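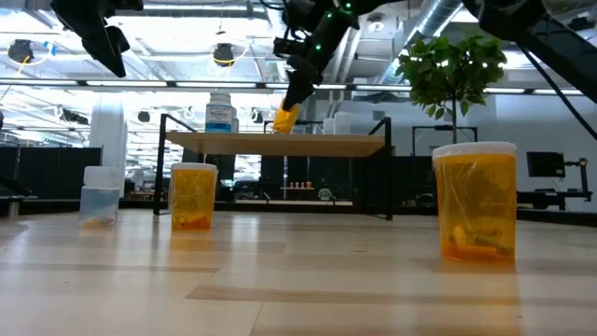 Storage of personal medication and supplements in shared areas is covered by only one line in the residents' handbook at Rirkura House, and the office has been asked to provide something more useful before the November review. At present, residents of the second floor share a table with a raised wooden shelf on black metal end frames. Items are placed both on the shelf and on the table in front of it, in whatever order they come to hand. Orange pill bottles and white supplement bottles stand side by side, and the contents are not always of one kind. The large orange bottle on the right has orange, yellow and greenish pills lying together at the bottom. The office would be grateful for advice on the following matters: whether items should be grouped by type or by resident, whether the raised shelf should hold the items used daily or those used rarely, and what should be done about bottles in which the contents appear to be mixed. The building is home to adults who manage their own medication. Staff do not administer anything and do not wish to begin doing so. A wall cabinet 26 inches wide is available in the same corridor and has a working lock, although it is currently used for light bulbs and spare batteries.
Posted by Rirkura House Office

Resident Services, Gezer Court
Our building adopted a written arrangement for this purpose some time ago, and the relevant parts are set out below. They may require adjustment for a building of your size.

Group by resident first. Grouping by type looks orderly and is the arrangement most people propose, but it places similar bottles belonging to different people next to one another. Prescription bottles of the same color and with the same white cap are easily confused, particularly early in the morning. Each resident at Gezer Court has one shallow tray with a name card at the front. The resident may arrange the inside of the tray as he or she prefers.

Within a tray, prescription items should be kept apart from supplements. A simple divider is sufficient. Supplements should not be treated as harmless for the purposes of storage. Melatonin in particular is often left out on counters, and the chewable kinds have a flavor and may be taken for candy by a visiting child. They belong in the same locked place as everything else.

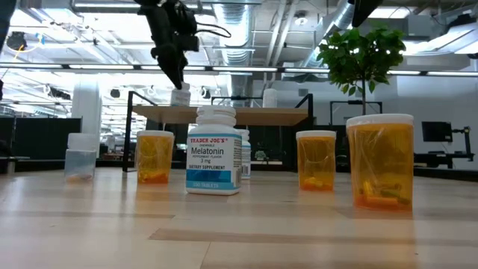
Labels should face forward at all times, and a bottle that has been turned around should be turned back by the person who notices it. We found that the greatest single improvement came from limiting the depth of storage to one row. Where a second bottle stands directly behind the first, its label is hidden, and residents then pick up each bottle in turn to read it. A raised shelf helps with this only if the space beneath it is left clear or is used for something else entirely.

On the question of mixed contents, the office should not sort them. Staff should inform the resident in writing that the bottle has been noticed and ask that it be taken to a pharmacist, who can identify the contents and advise on disposal. Residents are given 14 days to do this. Please do not move pills from one container to another on a resident's behalf, even when the resident requests it. If a resident wishes to use a weekly organizer, the original bottle should be kept, as it carries the name, the dose and the expiration date.

Unclaimed items are placed in a sealed envelope, marked with the location and the month in which they were found, and held in the office. We take them to the collection box at our local pharmacy. Inhalers and liquids are not accepted there, and you should ask your own pharmacy what it will take before you announce anything to residents.

Finally, the light bulbs should be moved. A locked cabinet is the correct place for these items and an open table is not, however neatly it is kept.

Lakmal Gunawardena
The previous reply is sound, and I would add a few points from my time as building manager at Kasis Terrace, where we have some 700 residents across several blocks.

Check the cabinet for heat before you commit to it. Ours was on the other side of a wall from a boiler room and had to be relocated after 2 months. Bathrooms and the area above a stove are also unsuitable, and direct sun should be avoided. The leaflet supplied with each product will state the temperature range, and residents should be asked to follow it. Anything that requires refrigeration will need a separate lockable box.

With regard to the raised shelf, I would retain it inside the cabinet if it fits. Short bottles go in front at the lower level and taller ones on the board behind, so that every cap and label can be seen without reaching over. If it does not fit, a stepped spice rack will serve the same purpose. We purchased ours from Flaletti, and they have held up well, though the finish marks easily when damp.
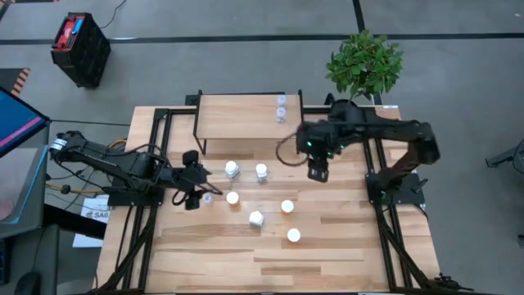

Small containers in front of the raised shelf, with two translucent ones on the shelf itself.

Small translucent containers deserve their own rule. They fall over when a larger bottle is moved, and there is often little room on them for a label. We ask that they be kept in a low-sided dish within the tray. A strip of white tape on the lid, with the resident's name and the contents in permanent marker, is acceptable for non-prescription items. Prescription items must remain in the container supplied by the pharmacy.

You will also need to decide who holds the key. At Kasis Terrace each resident with a tray has a key and signs for it.

Second Floor Residents' Desk, Gezer Court
Trays are good. Please buy ones that can be washed. The first set was cardboard and became sticky within a short time, and the name cards should be laminated for the same reason. Some residents will prefer to keep everything in their own rooms, and the handbook should state plainly that this is permitted.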